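Restricted Gifts, Reserves and the Grant Calendar: A Talk with the Finance Lead at Stimeo

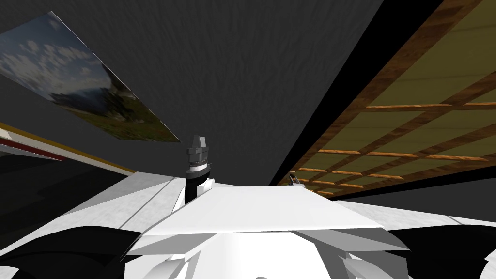 A landscape picture with clouds and a hillside, seen from a low angle.

Stimeo runs a food pantry and an after-school program out of two rented units in Firnura. Its finance lead has kept the books through three changes of accounting software and one state audit. We spoke by phone on a Sunday afternoon, between payroll and a grant report, and mostly about restricted funds.

The organization holds 20 separate restricted balances. Each has its own code in the ledger, and each expense is coded when the invoice is entered. "We used to do it at month end," the finance lead said. "You would get to the end of the month with a stack of receipts and try to remember which grant paid for the van tires. Some of it ended up in general operating by default, and the grant looked underspent."

An underspent grant has consequences. Bodin, the regional foundation that supports the after-school program, asks for unspent money back after the grant period closes unless an extension is requested in writing at least 60 days before. Stimeo missed that date once. The amount returned was $1,112.

"It was small, and it was still our money to spend. We had spent it. We just couldn't show it under the right code."

The calendar that came out of this is a single spreadsheet. It lists the award letter date, the start and end of the grant period, the report due date and the last day to ask for changes. A second tab holds the allowed cost categories, copied word for word from the award letter. The finance lead does not paraphrase them. "Supplies in one letter includes printing. In another it doesn't. If you shorten the wording you lose that."

Stimeo moved its donor records to Skestent two years ago. The gift records and the ledger are still reconciled by hand every month. The usual differences are card processing fees, which the donor system leaves out of the gift amount, and checks dated in one month and deposited in the next.

On reserves, the board policy calls for 90 days of operating cash. At the close of July the figure was 53. Restricted cash is left out of the calculation, and this took some explaining to the board. "The bank balance looks fine. Then you take out what is promised to a program and it looks different. I now put both numbers on the same page, restricted first."

Indirect costs are the part still being worked on. Rent and insurance are split by floor space, while payroll is split by timesheet. The shared copier is charged to general operating in full. The finance lead expects to change that before the next budget goes to the board, starting with a page counter log for each program.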